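Caltetti restricts two-arm bench cell after gripper release fault

Last updated: January, 16:20
January — by Kátia Meireles, Caltetti press office

Caltetti has placed a speed limit on its Korumden two-arm bench cell after a fault in the gripper control software. On restart from a protective stop, a gripper could open without a command and drop the item it held. No one was hurt.

The fault was first logged at the Brincombe workshop during handling trials with small mixed items. 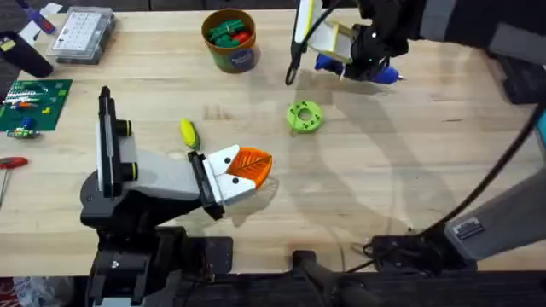

The two-arm bench at Brincombe, with an item held in each gripper.

Engineers reviewed 143 restarts and found seven uncommanded openings. In each case the controller had lost the stored finger position and fallen back to its default, fully open. The arms themselves held position as designed.

"A light plastic part falling on a bench is a minor matter," said Arlindo Bezerra, head of product safety. "A tool is a different case, and we have set the limit with that in mind."
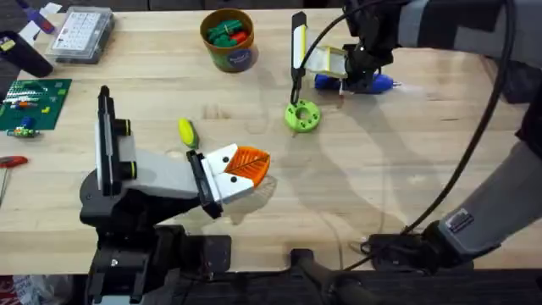
Left gripper holding an orange leaf-shaped part over the bench.

Until the update is installed, operators should keep arm speed below 200 mm per second and keep hands clear of both grippers during any restart. Version 4 of the controller software stores the finger position through a stop — it also blocks motion if the value is missing. 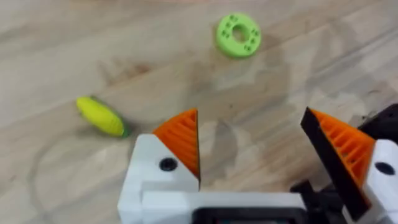 Wrist camera view with the gripper fingers open.

Simone Lopes, test lead at Brincombe, will repeat the restart trials on the new version. Results will be sent to registered users.

Press contact: Marcelino Prieto, Caltetti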